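Barkenero opens its labeling tool for cloth handling data

Barkenero released on Wednesday the first public version of Zalon, the software which the company uses to prepare demonstration recordings for robot learning. Until now only its own teams and two partner firms could use it. The tool can be downloaded without payment for research use, and a paid version for companies is planned for later.

Zalon takes recordings made with hand-held grippers and turns them into clean episodes that a control policy can be trained on. It lines up the video from the left and the right gripper, rebuilds the path of each hand, and cuts a long recording into single tasks. A person then checks the cuts and writes a short label for every task.

The first data set that was processed with the public version holds 1,151 episodes of work with clothes and towels, recorded in private homes. Barkenero says that 200 of them are kept apart for testing and will not be published, so that different groups can compare their results in a fair way.

"Cloth was the hardest thing for our old tools," said Shirley Nguyen, who leads the perception group. "A cup has the same shape at the beginning and at the end of the task. A shirt has a new shape every moment, and our tracker often lost the hand when the fabric came close to the lens."

The new version handles this problem in a different manner. When too much of the view is covered by fabric, Zalon stops to trust the tracked points on the cloth and uses the points on the walls and furniture, together with the motion sensor of the gripper. If both sources disagree for more than 300 milliseconds, the episode is marked yellow and goes to a person for review. In the old version such an episode was simply thrown away – and with it many of the most useful ones, according to the team.

The planning part of the software is also changed. Spyros Margaritis, who wrote most of it, explained that the old module planned the two arms one after the other. Now both paths are planned together, and the planner checks at each step that the arms do not pull the fabric against each other. The module can be used alone, without the rest of Zalon, and it reads the files of the older version.
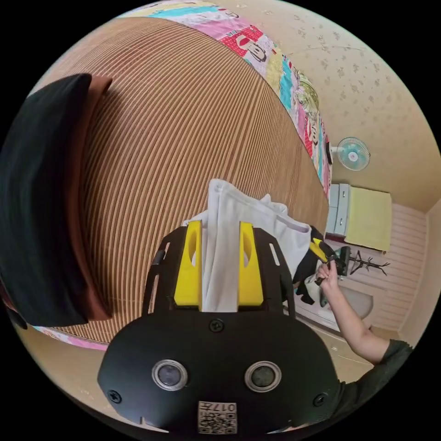 The question of two hands is also where the labeling rules became longer. In the first rules a clip had one label for one object, and this was enough for picking up a box or closing a drawer. With clothes it is often not enough: one gripper can have a white cloth pinched between its yellow fingers while the second gripper, in the other part of the view, is held against a black garment. Zalon therefore gives each gripper its own line on the screen, with its own object and its own action, and the labels can overlap in time. The person who checks the clip can also mark that the two objects are touching, but this field is optional.

Vendale, one of the two partners, has used the test version since April and will keep its own copy of the labeling rules. The other partner, Gill, works mainly with bed linen and has asked for better support for very large pieces, which often fill the whole view. Margaritis said this will be part of the next update, together with a faster export. Users of the test version should export their labels before they install the new one, as the project files are saved in another format.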